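Packaging and Memory, Session 2
Handout: shapes that sell

Last week we left the Tetemby Soap Company in trouble: a decent product, a dull box, and a warehouse full of both. Their answer was to change the box. Sales rose, the soap stayed as it was, and the chemists were reportedly hurt.

A shape can carry a brand before anyone reads a word. The contour soda bottle is the one everybody brings up in seminar, so let's get it over with. Tip it on its side, run the lettering up the body, and most people still know what kind of drink they are being sold.
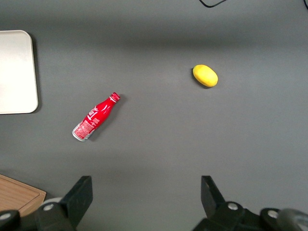

Color, and who owns it

Nobody owns red. Plenty of firms have paid lawyers to get close. Read the Karppinen case (pp. 37 to 41) and note how long both sides spend on the word "similar."

For next time

Chapter 2 of Hilberg, skipping the poem.
One page on a package you dislike but keep buying.
Halima Isah and Chih-ming Chien present on Clalturow biscuits. Please don't eat the evidence before they start.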